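Notas para a palestra - atletas, clubes e imprensa
Versão para falar, 20 minutos, mais perguntas

Abertura. Agradecer ao Otis Obi pelo convite. Dizer logo que o meu português é de quem aprendeu tarde, e que podem interromper-me.

Primeira pergunta à sala: quem já recusou uma entrevista depois de uma derrota? Esperar pelas mãos.

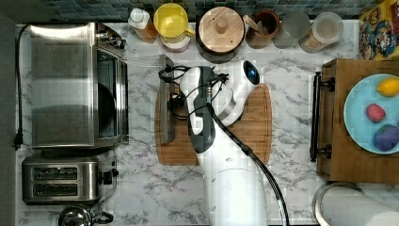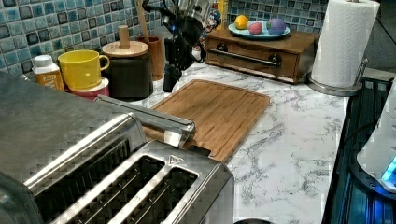
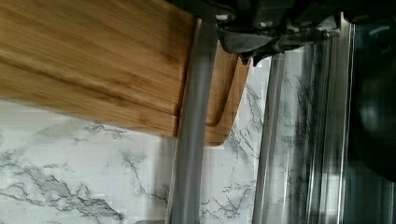 Ponto 1. O caso do Stotdale. Em julho, o clube fechou a sala de imprensa e passou a publicar só os seus próprios vídeos. O primeiro teve 3340 visualizações. O décimo teve 203. Fazer uma pausa depois deste número.

Explicar: os adeptos não deixaram de gostar do clube. Faltavam as perguntas difíceis, e um vídeo sem perguntas parece publicidade. (Não dizer o nome do diretor.)

Ponto 2. O combate Farurel - Magagula. O treinador Marthinus Visser falou com todos os jornalistas, também com aqueles que o tinham criticado. A conferência durou muito e ele ficou até ao fim. Na semana seguinte venderam-se 2000 bilhetes. Atenção: não posso provar que foi por causa da conferência. Dizer isto claramente.

Ponto 3. Conselhos para os atletas mais jovens.
Responder primeiro à pergunta que foi feita.
Se não sabe, dizer que não sabe.
Não insultar um jornalista pelo nome. A frase fica na internet muitos anos.
Pedir dez minutos antes de falar, se perdeu - quase sempre aceitam.

Se houver tempo: a história do boletim Busterik, que tinha 147 assinantes e conseguiu a melhor entrevista da época. Se não houver, passar para as perguntas.

Perguntas prováveis: redes sociais, contratos com cláusula de silêncio. Sobre os contratos, mandar falar com um advogado.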